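Hilo largo sobre mi encimera, que llevo semanas prometiéndolo y ya me lo habéis pedido varias veces por privado. Poneos un café, que yo voy por el segundo.

Todo empezó con la mudanza a la cocina nueva. Pasé de una encimera de 80 cm (sí, 80, con la vitro comiéndose la mitad) a tener por fin sitio de verdad, y claro, el sitio se llena. Quien diga que no, que me invite a su casa y lo vemos.

Lo primero fue el salpicadero. Quería mosaico de teselas verticales en grises, negro y blanco, y en la tienda me insistían con el azulejo liso porque se limpia mejor. Pues será verdad, pero cada mañana lo miro y me alegro de haber sido cabezota. Con la superficie blanca de vetas grises me parece que queda precioso.

Luego vino el orden, que me ha costado más que la obra! Mi amiga Sigrun Dalen me dio el consejo que mejor me ha funcionado: dejar a la vista lo que se usa a diario y guardar el resto, aunque dé pereza. Yo le hice caso a medias, como siempre.

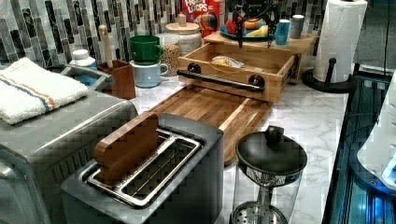 El rincón del desayuno, con tostada de madera incluida y los Froot Loops al fondo.

Las tazas las apilo, la verde oscura encima de la azul clarita, y así ocupan lo que una. El tarro de cristal y el bote blanco con tapa de madera van juntos porque me gusta verlos juntos, no hay más ciencia. Y la toalla de rayas vive encima del aparato grande. Ya sé que la tengo que quitar antes de encenderlo, mamá, no hace falta que me lo escribas otra vez.

La comida de juguete es de los peques, que cocinan conmigo. Intenté que tuvieran su propia cocinita en el salón - duró dos tardes. Quieren estar donde estamos los mayores, y la verdad es que a mí también me gusta tenerlos cerca.

Y ahora las tablas, que es de lo que de verdad venía a hablar. Me chiflan. Tengo una de tiras claras y oscuras que saco para todo, y después está la de bambú, que es mi debilidad.
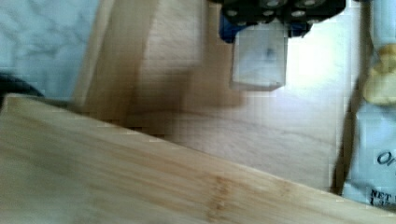

El bambú de cerca, color miel, con sus vetas finitas y esas marcas más oscuras.

Me preguntabais por el cuidado: agua templada, poco jabón, secarla enseguida y ponerla de pie. Aceite mineral una vez al mes, o cuando me acuerdo, que viene a ser cada dos. Nada de lavavajillas, por favor, que así perdí una que me había regalado mi suegra y todavía sale el tema en las comidas.

Lo siguiente es el cajón de los táperes. De ese no hay foto ni la va a haber hasta que encuentre las tapas.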